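Gripper comparison: first results from the two-bin setup

The Hokport lab has finished the first round of its gripper comparison. Two grippers were tested on the same arm, the Grallance two-finger model we have used since last year and a newer one from Sallel. Each was asked to pick rectangular blocks from one compartment of a divided bin and drop them in the other.

Lise Dhillon ran 907 attempts over two weeks. The Sallel did better on single blocks lying flat in the open. The Grallance did better near the walls, where its narrower fingers fit between the block and the side. Both had trouble when two blocks touched end to end, and most of the missed picks came from that one case.

The finger pads on the Sallel were changed after 53 hours of running. The old pads are on the shelf by the door for anyone who wants to look at the wear. Please put them back in the bag.

Blocks are put back by hand after every 100 attempts. The bin is held with spring clamps on both sides, so check that they are tight before starting a run. Keep the loose part of the cables clear of the front corner.

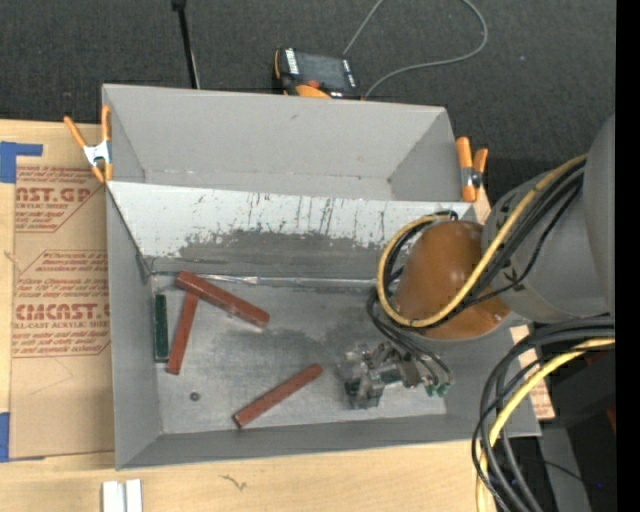
Next round

In February we will repeat the test with the Buthelezi controller, using the same blocks and the same arm speed. Lise needs one more person to help with resets. Her desk is in room 66.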